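Rutlow Cat Boarding
Room Inspection Checklist: Play Items and Storage
Room 227
Completed monthly by the member of staff on duty. Return to the front office before the room is assigned again.
Month: May
Form 1216

1. Floor and lower walls
Clean, no loose trim. Satisfactory.

2. Door latch and inner screen
Latch closes fully. Screen has a small pull near the lower hinge — to be patched before the next stay. Action required.

3. Litter area
Tray replaced. Mat washed. Satisfactory.

4. Water and food stations
Bowls free of chips. Satisfactory.

5. Window perch
Two screws tightened on the left bracket. Perch holds steady under hand pressure. Satisfactory; check again on Monday.

6. Soft toys
One mouse with an open seam was discarded. The remaining items were laundered and returned.

7. Wand and feather toys
Wand toys are for supervised play only and must not remain in the room overnight. Staff are to check the following:
Wire: no sharp bends, no exposed end.
Clip: closes firmly, feather cannot be pulled free by hand.
Feather: no broken quill. Replace if chewed.
Ball: moves freely in the track and cannot be lifted out.
Base: no cracks or rough edges.
Comment: Clip tested by hand and found firm. Feather to be replaced at the next order from Plullo.

8. Toy storage bin
The bin is to be emptied and wiped down before toys are put back. Check the rim, seams and inner corners for loose thread, hair and crumbs.
Comment: Seams sound. No loose thread found.

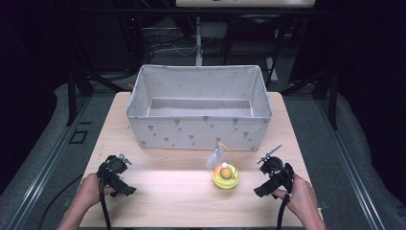 Items 7 and 8. Track toy with feather wand; fabric storage bin, empty.

9. Return of items
Wand toys go on the closed shelf in the supply room. Balls, mice and tunnels may go back in the bin, up to 2 of each.

Overall result: Room may be used once item 2 is closed.
Follow-up: Screen patch requested from Jurkora.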